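3.2 Clearing the table

I'll admit I thought this would be the dull part of the study. We'd gone in wanting to know how people in shared workrooms lay things out, and I had my notebook ready for pots, papers and half-finished jobs. What people kept wanting to talk about, though, was the table with nothing on it.

At Ternevside the rule was simple enough: whoever finishes last puts everything away and wipes down. At Patadico there wasn't a rule at all, just a habit, and the habit held up better (I was surprised too!). Over the whole of February we collected 322 diary entries from the two sites, and 71 of them mention the state of the tabletop before the writer says a word about their own work. One person wrote that they "couldn't start on somebody else's crumbs", and I've thought of that line every time I've sat down at my own desk.

We also asked people what they meant by clear, and that's where it got messy. For some it meant no objects left out. Others wanted no marks either - a speck on the wood was enough to send them off for a cloth. Figure 3 shows a pale top with a fine grain and nothing set down on it, though there's a small dark speck and a tinier whitish one if you look closely. I'd call that clear. My co-author wouldn't, and we've agreed to leave it there.
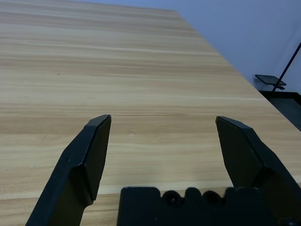 Figure 3. An empty tabletop with two small marks on the grain.

So we ended up scoring each table twice, once for objects and once for marks. The two scores drifted apart more at Patadico, where people put things away quickly but weren't much bothered about wiping. I come back to the wiping in Section 4.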